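The Case for a Matte White Tabletop

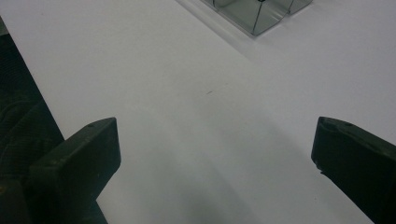
Embla Vik

Most advice on buying a work table starts with the frame and the legs. I would start with the surface. A frame can be braced or shimmed later, but the top decides how the table behaves under light, and few people check that before paying.

My position is that a plain matte white top, with no grain and no pattern, is the best general choice for a room where small things get sorted, mended or packed. The usual objection is that white shows everything. I agree that it does, and I count that as the main argument in its favor. A dropped screw on a walnut-effect top is lost until somebody leans on it. On plain white it can be found from a chair.

Gloss is a separate question and too often treated as the same one. A glossy white top returns the ceiling light as a hard bright patch, and the patch moves whenever you do. Matte spreads the light. Under diffuse indoor lighting it reads slightly gray, and the shadow of anything held above it goes soft at the edges and fades out across the surface. For close work that is easier on the eyes after an hour than a sharp outline that jumps with every movement of the hand.

I have used two white tops at length. The first, a Vustier, was sold as matte and turned shiny in the zone where my forearms rested. That took one winter. The second is a Hapeta, 40 inches deep, and after more than 1000 hours of use it has no polished area that I can find with a flashlight held low. Both were wiped with the same cloth and the same dish soap.

Wenche Brekke, who shared the Povdale workshop with me until April, disagrees with nearly all of this. She holds that white is tiring over a full day and that a mid-gray top gives the same contrast with less glare. On glare she has a point if the room has a bare bulb. With a diffused fixture I could not measure a difference worth 530 dollars, the gap between her table and mine. She also notes that pencil marks stay visible on white. They do, and an eraser removes them.

What I would ask of sellers is simple enough. Print the finish on the label in terms a buyer can compare, and supply a sample large enough to rub. A two-inch chip tells you the color and very little else. I rubbed seven such chips before ordering and learned nothing from them – the wear only shows over an area the size of a forearm.

Stirgate lends full-size offcuts against a deposit. More shops should copy that.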